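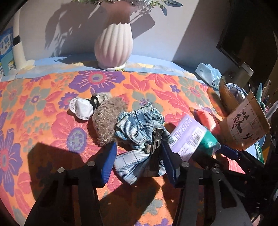 Édgar Villca talks with his hands, and they rarely stop moving. He runs collection for Jitemel, a small project that teaches machines to handle the stuff people leave lying about at home, and he is delighted by cloth.

"A box is a box," he says. "Pick it up on two different days and you get much the same thing. Cloth never sits the same way twice - you pinch it, it folds, and now it's a new shape!"

His collectors work with hand-held grippers, pinching and lifting things the way they'd like the machine to learn it. Each go is saved as one example. The team passed 4,000 in February, and 1,100 of those are fabric of one sort or another.

Does he worry about clutter? Quite the opposite. "I love a busy bedspread. Big flowers, strong colours, shadows all over the place. If the system only ever sees a plain grey bench, it learns plain grey benches."

New collectors do 100 practice lifts before anything is kept. Villca still does a batch himself most weeks, and says his favourite ones are the fumbles. "You slip, you go back in, you get it. I want that in there too. We used to throw those out at Tradari, and I argued about it constantly."

Next on his list is socks, and he's already asked his neighbours for their odd ones.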